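# The Phone You Can Open with a Screwdriver

The first time I took the back off a Wandel, I was standing at a bus stop. I had no mat, no tweezers and no little dish for the screws, and I still had the battery out and back in again before the number 14 came around the corner. I've been writing about phones for a long time and I can't remember when I last had that much fun with one!

Wandel is the name of the phone. Rondbridge is the company, a small outfit working from two floors above a print shop in Baltwood, and the thing they've made is a mid-priced handset that comes apart with a single screwdriver. There's a slot for it in the bottom of the box. Nine parts can be swapped by the owner: battery, screen, both cameras, charging port, speaker, earpiece, vibration motor and the little board that holds the buttons. Each has its own number stamped on it, and each is sold on its own.

I spent two days in Baltwood and a month with the phone itself, and I came home a bit smitten, with a few complaints.

## A drawer full of dead phones

Brisa Zavala runs hardware design at Rondbridge, and she started the job with a drawer. She asked friends and neighbors for any phone they'd stopped using, and wrote down what had gone wrong with each. Most of them had a tired battery. After that came cracked screens, then charging ports packed with lint or worn so loose that the cable fell out.

"The processors were all fine," she told me, sliding the drawer open (it's still there, next to her desk, and it's very full). "Every single one. People were throwing away a good computer over a part the size of a fingernail."

So she began with the port. On the Wandel it sits on a small separate board with a spring connector, held down by two screws, and it lifts out with no cable to peel back. It took four rounds of prototypes to get the spring right. The early ones rattled. The third one was so stiff that it popped out when you pressed on the case, and she keeps that one on the windowsill.
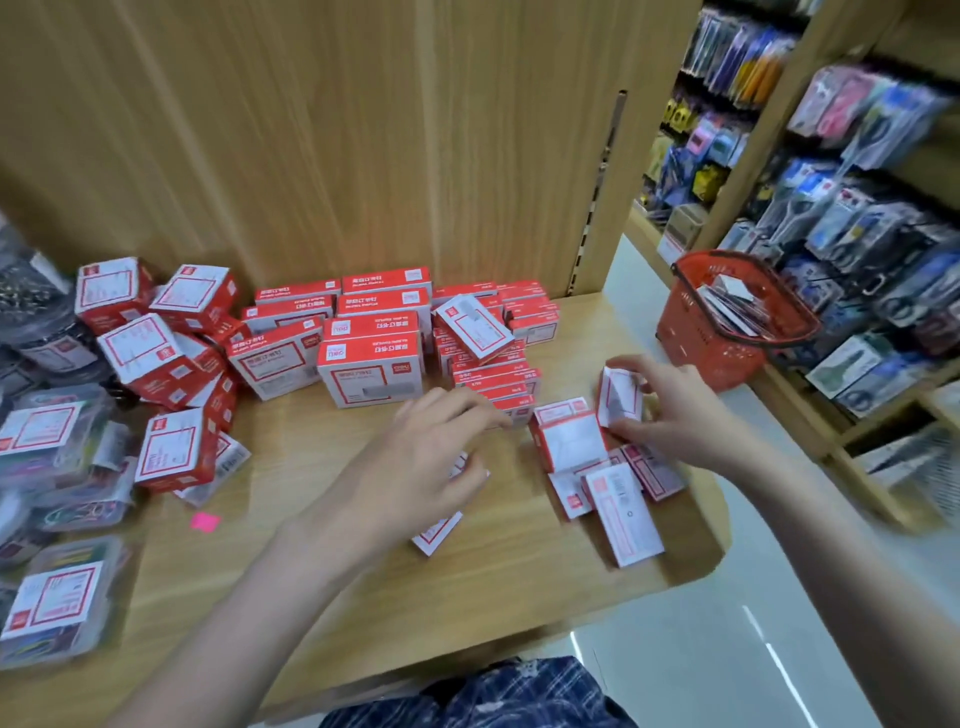
The battery was harder. Glue is wonderful stuff if you want a thin phone, and dropping it meant finding space for a rigid tray, a pull tab and a gasket that could be opened and closed over and over. The Wandel ended up a little thicker than most of its rivals. I noticed that for the first afternoon and then forgot about it. What I kept noticing was the grip, because the extra depth gives your fingers something to hang on to, and the back cover has a fine, chalky texture that I found myself rubbing with my thumb in meetings.

It holds 3,170 milliamp-hours, a modest number on paper. In my month with it I got from breakfast to bedtime on most days, with maps and podcasts running on the commute. On a long day out taking pictures I ran it flat by late afternoon, and here came the trick I'd been waiting for: I pulled the spare out of my coat pocket, clicked it in, and was back to full in less time than it takes to find an outlet in a coffee shop. I grinned like a kid. My sister, who was with me, asked what on earth I was so happy about.

## The camera is better than it needs to be

I expected to have to make excuses for the camera. Small companies usually struggle here, as good sensors are easy enough to buy and good processing is very hard to write. Rondbridge handed that job to Hervé Renaud, a software engineer with a background in scanning old photographs, and his taste shows all over the results.

Colors are calm. Skin looks like skin. In bright sun the sky stays a believable blue, and shadows are allowed to be dark, so a shot of my street at noon had some shape to it. Renaud is openly stubborn on this point. "I look out of the window, then I look at the screen," he said. "If the screen is more exciting, I have made a mistake."

Low light is where you'll pay for that restraint. Indoors in the evening, moving subjects smear, and my attempts at the neighbor's dog were hopeless. Hold still, though, and the night mode gives you lovely, slightly grainy pictures with the lamps still glowing yellow. I'd take them over the scrubbed, waxy look any day.
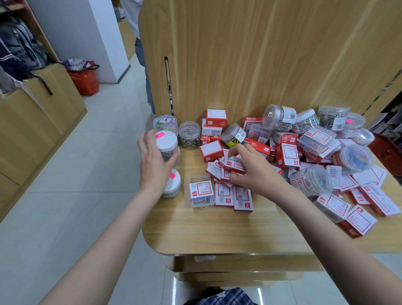
Video is plainer. It's steady when you walk and shaky when you run, and the microphones pick up wind if you so much as think about the beach. Calls, on the other hand, sound terrific. The earpiece is bigger than usual, partly so that it can be unscrewed by someone with ordinary fingers, and voices come through full and close. My father, who has complained about every phone I've ever called him from, wanted to know if I was in the next room.

The one camera feature I'd really miss is the shutter button. It's a real one, on the side, with a half press for focus. It wakes the phone straight into the camera from a dark screen, and after a week I had stopped reaching for the icon altogether.

## Doing the repair yourself

Rondbridge lent me a Wandel with a cracked screen and a bag containing a new one, and left me alone in a meeting room. I'm handy in the way that people who own one good screwdriver are handy. The back comes off first, then the battery, then eight screws around the rim, all the same length! If you've ever worked on a phone with five kinds of screw, you'll know why I nearly cheered.

The instructions are on the phone's own website and also printed inside the case in tiny raised pictures. I got the new panel seated on the second try, having missed the connector on the first. The phone starts up, checks the new part, runs a short touch test and asks you to drag a dot around the screen. It doesn't nag you afterward. There's no warning in the settings menu and no feature gets switched off.

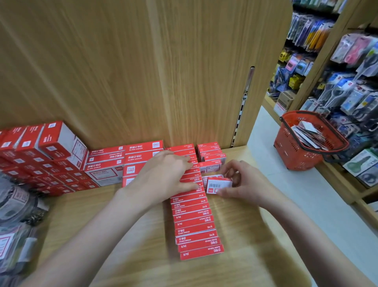

Water is the trade-off you should know about. The Wandel is fine in rain and will survive a splash at the sink, but the company doesn't want you swimming with it, and the gasket should be replaced each time the screen comes out. Spare gaskets come in the bag with the screen. Put the old one back and you're on your own.

Software has been solid. Apps open quickly, the animations are short, and I counted only two things I wanted to uninstall, both of which let me. Heavy games warm up the top corner and the frame rate drops after a while, so players should look elsewhere. Storage is fine, and there's a card slot under the battery for more.

## Whose phone is this?

When I visited, Rondbridge had shipped 1,209 phones in its first batch, all to people who had ordered ahead. Its users trade tips on a forum called Robles, named after the street where the company had its first office, and I lost a whole evening to it. Someone had made a back cover out of cork. Someone else had moved a working board from one smashed case to another on a train, and posted the pictures with shaky captions.

Zavala reads it most mornings before nine. A thread there led to a change in the second batch, where the pull tab on the battery is longer and has a fold in the end, so that it can be grabbed with cold hands. She showed me the new tab beside the old one, and made me try both several times.

She's working on the camera bump next. At the moment the lens glass is part of the rear camera, so one scratch means buying the whole module, and she'd like the glass to come away by itself. There's a prototype on her bench held together with blue tape. She wouldn't let me open that one.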